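Skokard Lab Reports Results From Hand-Held Gripper Study, and Urges Caution in Reading Them

TUNDGATE, Wed 29 November – The Skokard Lab today released the results of a study on teaching robot arms household tasks from recordings made by people holding a gripper in one hand. The paper's main number is a good one. The lab would like readers to get past it.

People recorded 500 demonstrations of table setting and tidying, and a control program called Clolitz was trained on them. In tests, the robot finished 149 of 193 trials. In a room it had no recordings from, it finished 50 of another 193.

"The first figure is the one that will get quoted," said Xiuying Feng, who led the study. "I'd ask people to quote the second one next to it. We've read too many papers in this field that stop at the first." 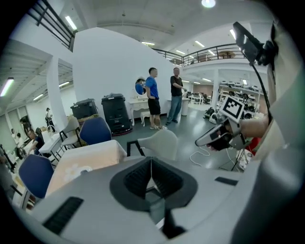 Claims that hand-held recording works "anywhere" deserve a harder look, the authors write. The method skips the robot during recording, and that does save money. It does not make the recordings simple. Position tracking still leans on a clear view, and the white square marker with its black pattern on top of the gripper is one more thing that has to stay in sight. Rooms like this one, with a mezzanine, a curved partition and two men standing and facing each other in the middle of the floor, are a fair test of that. Many published results come from a bare bench. The lab counted a recording as usable only if tracking held from start to finish, a rule it says should be standard.

The study also compared Clolitz with an older program, Ostermann, trained on the same recordings. Clolitz did better in the familiar room. In the new room the gap between them was too small to mean much – a result the authors chose to put in the abstract.

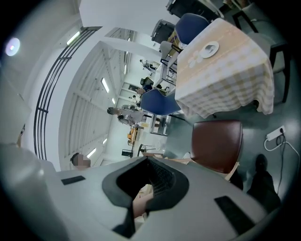
Feng is doubtful that more recordings alone will fix the problem. The programs may be learning the room as much as the task. A peach-and-white checked tablecloth with a small saucer on it is easy to pick out from blue chairs and a grey-green floor, and a program can lean on those colors without learning much about saucers. The lab plans to repeat the tests with plain and mismatched cloths, and expects the scores to drop.

The full paper, with every failed trial listed, will be posted on the Skokard Lab website. A follow-up study is due in June.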